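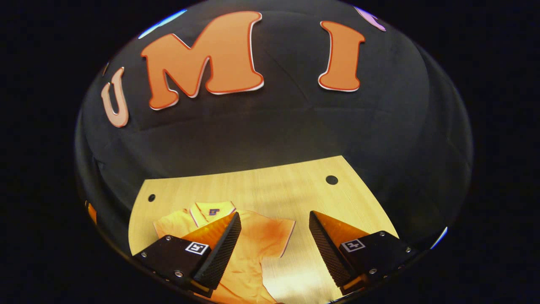
Most advice about folding laundry is written by people who have a laundry room. I have a dryer in a hall closet in Flultholm and a bed that has to be cleared by ten at night if anybody wants to sleep in it, so my methods run toward the quick and the slightly shameful. Start with the surface. A bed is too soft, a couch is worse, and the top of the dryer vibrates your work onto the floor. You want something hard at hip height, with space to lay a whole garment flat, the way the orange-yellow polo shirt is lying on its wooden tabletop. A polo is a good one to learn on. It has a collar, sleeves and just enough stubbornness to teach you something.

## Polos and other shirts with opinions

Button the placket all the way up before you fold. Yes, even the top button that no grown person has ever closed in public. It holds the collar upright and keeps the front from sliding sideways.

1. Lay the shirt face down and pull the side seams straight.
2. Smooth from the middle outward with the flat of your hand.
3. Fold one side in to the center of the back, then lay the sleeve down along it.
4. Do the other side to match.
5. Bring the hem up to just under the collar, or fold in thirds if your drawers are shallow.

If the collar has curled, dampen it with your fingers and press it flat under a heavy book for the length of a TV episode. I use a cookbook I regret buying. An iron does a better job, but then you have to find the iron.

Stack polos with the collars alternating left and right. Put them all on the same side and the pile leans like a drunk, then comes down the first time you take one from the middle.

## T-shirts

Stand them on edge in the drawer like file folders. I resisted this for years on the grounds that it looked smug. It does look smug. It also means you can see the shirt you want without digging through the ones you don't.

Don't pack the drawer tight. If you need two hands to pull one out, you have too many T-shirts, and at least one of them is from a fun run you walked.

## Fitted sheets

I've watched the demonstration where the corners tuck into each other and a neat rectangle appears. I have practiced it. My rectangle looks like a sleeping dog.

Dzifa Mahama, who used to do the linens at a guesthouse, tucks all the corners into one, lays the thing down, folds the lumpy edges in and stops caring. Then the whole set goes inside its own pillowcase. That last part is the real trick. From the outside you get a tidy packet, and you never again find yourself at midnight with one fitted sheet and no idea where its flat one went.

## Socks

Stop balling them. It stretches the cuff of the outer sock until it gives up and lives around your ankle. Lay the pair together and fold once.

For singles, keep a small bag on a hook by the dryer. When the bag is full, whatever is in it becomes a dust rag. My brother-in-law claims to have lost 1,554 socks in the course of his marriage, a number he will defend at dinner if you let him. Please don't let him.

## Sweaters

Never on a hanger, unless you like little shoulder horns. Fold them loosely and put the heavy ones at the bottom. If a sweater already has horns, a damp cloth over the bump and a few seconds of steam will usually calm it down.

Pills come off with a cheap disposable razor and a light hand. Keep the knit pulled flat as you go. I say this as the former owner of a green cardigan with a window in it.

## Towels

Fold in thirds the long way, then in half, then in half again, with the folded edge facing out of the closet. Skip the fabric softener. It leaves towels silky and about as absorbent as a raincoat. If yours already repel water, wash them once with a cup of white vinegar and no detergent, and don't let bleach anywhere near that load.

## The pile itself

Rosalinda Umali wrote in last June to ask how I keep up with it. I don't. But a few things have made it smaller:

- Fold straight from the dryer, one piece at a time, with the rest still inside. It stays warm and you can't see how much is left.
- Give each person a basket. Clothes go in it clean and come out of it however that person likes. Eight-year-olds can manage this. So can husbands, with reminders.
- Set a timer for 8 minutes. Stop when it rings, even mid-sleeve.
- Wash less. Jeans worn to sit at a desk are not dirty. They're bored.

A chair will collect the things that are neither clean nor dirty. Every house has this chair. I've tried hooks, a rack and a stern talk, and the chair won. My only rule now is that it gets emptied before the seat disappears.

## From the mailbag

Comfort Ansah wants to know about folding boards. I own one. It makes very even rectangles and takes up the spot where I'd like to put the rectangles. A stiff magazine laid on the back of the shirt does the same work – fold around it, slide it out.

Capucine Tanguy rolls everything, including her dress shirts, and says they come out fine. I have no explanation for this and would like to see the shirts.

Next time: getting candle wax out of a tablecloth, which I'm currently learning against my will.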